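3.2 Penalties as a problem of reading and timing

What makes the penalty kick such a lovely thing to study is how little time it leaves. A firmly struck ball reaches the goal line in well under a second, and the keeper has to choose a side before there is much flight to go on. The clues must come from the run-up, the hips and the standing foot.

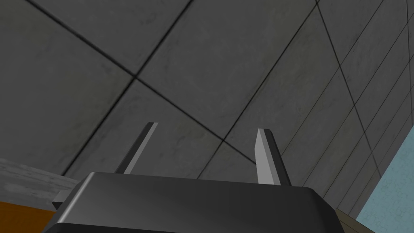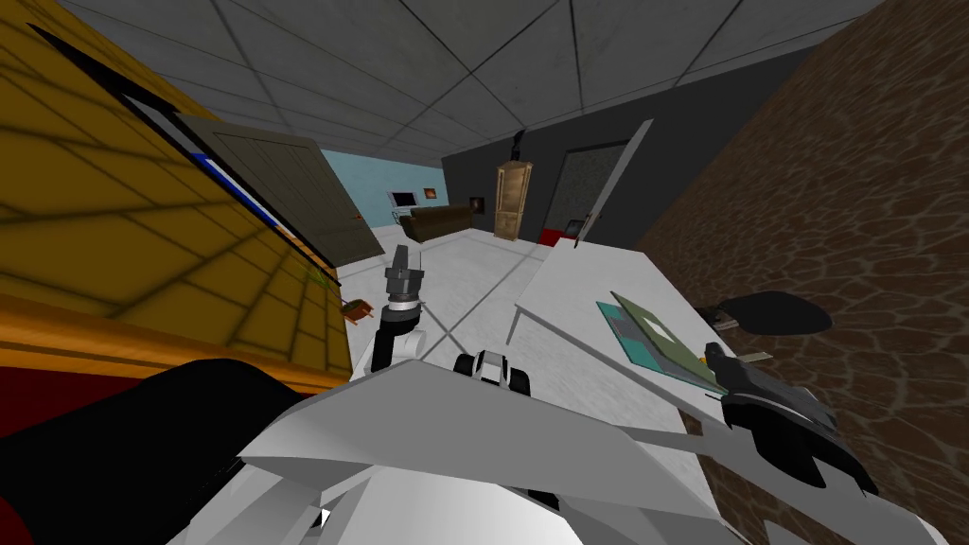
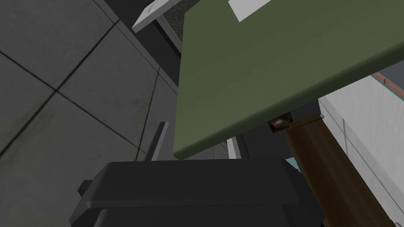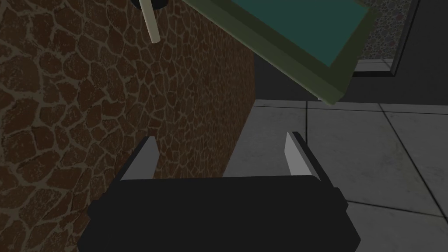 Figure 2. Four rendered views from a simulated setting; a gripper is visible in all four.

We collected 705 penalties from two seasons of regional cup football, all filmed from behind the goal. After removing retakes and kicks where the taker's standing foot was hidden, 600 remained. Seneviratne and Duman coded each kick separately, marking the side the keeper chose, the moment of the first clear step and the taker's last change of pace. Where they disagreed, Gashaw watched the clip without seeing their notes and her reading was kept.

The first result surprised us all, and we were delighted by it! Keepers who moved later did not simply save more. They saved more against takers who slowed down before the ball, and did no better than the early movers against takers who ran straight through. The slow approach – so often praised as the calm way to take a penalty – seems to hand something back to a patient keeper.

Shoot-outs gave us a second pattern. We compared 300 kicks taken in shoot-outs with 300 taken during play. In shoot-outs, keepers dived early far more often, even those who had waited patiently in the same match an hour before. Tiredness may be part of this, and so may the crowd. Our clips cannot separate the two, though Tokgöz's interviews with the keepers (Section 4) point quite strongly towards the crowd.

We also looked at where the ball went. Kicks hit high were saved least of all, as every coach would expect, yet takers chose them less as the shoot-out wore on. The fifth kick was usually low and to the taker's natural side. A keeper who knew only this would already have a useful starting guess, and it is exciting to think how much more could be added from the run-up alone. Section 3.3 takes up that question, using the same 600 kicks and the same coding sheet.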